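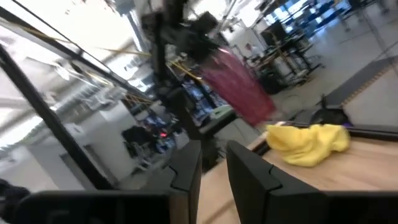
Hurness Quilters – Thursday-night people's corner of the web

February is my favorite month for dyeing fabric, and I will argue with anyone about it! The garden is mud, the kitchen window lets in that flat gray light that shows you what a color is up to, and there's a whole stack of white cotton in the closet left over from Christmas projects that never got started.

This year I've fallen hard for yellow. Real yellow, the kind you get on school buses and egg yolks. I used to skip right past it in the shops (too loud, I thought, and it shows every speck) but then Nam-gil Heo brought his Flollis quilt to the club and I couldn't stop looking at it. 838 little triangles, all hand pieced, and almost 115 of them yellow. Your eye just hops from one to the next. He named it after the lane he grew up on and it took him two winters.

So I went home and got out the big pot. My first batch came out closer to mustard – I'd left the cotton in way too long while I was on the phone with my sister – and the second was so pale you'd have called it cream. The third one, though! I pulled it out and did a little dance right there by the sink.

A few things from my notes, if you want to try it. Wash the cotton first, with plain soap and no softener. Stir more than you think you need to. Rinse until the water runs clear, then rinse again. Dry it in the shade if you can. And wear the old apron, please, I've lost a very nice blue sweater to this hobby.

The plan now is a lap quilt in yellow and gray, using the Ikonen star block we tried last fall. I still can't get those points to meet every time, so if you've cracked it, come sit by me at the next meeting and bring your ruler. I'm bringing the mustard pieces too, free to anyone who'll have them.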